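Belulthorpe Mugs and Coasters – Gallery

Posted 28/01/2019

The Belulthorpe set was made at the Oton pottery over the winter and sold through the Lisunska shop. The first firing was in November. Glazes were mixed in small batches, so shades vary a little from one mug to the next. The full run came to 2,102 mugs, and a second run is planned for spring. Mugs are sold singly or with a coaster. Replacement coasters can be ordered at the shop counter. Orders of a dozen or more ship from the Uddin warehouse and take an extra week.

Click any picture for the larger size.

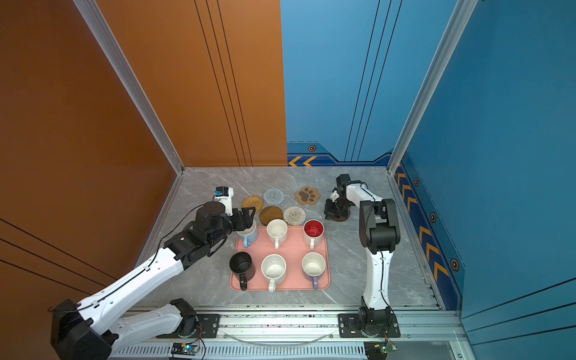

Six ceramic mugs on the pink tray, with six coasters beside it. The mug at the back left is the pale blue.

Anjana Selvanayagam wrote in to say that her coasters have held up well to daily use, but she would like a slightly wider one – her older mugs hang over the rim.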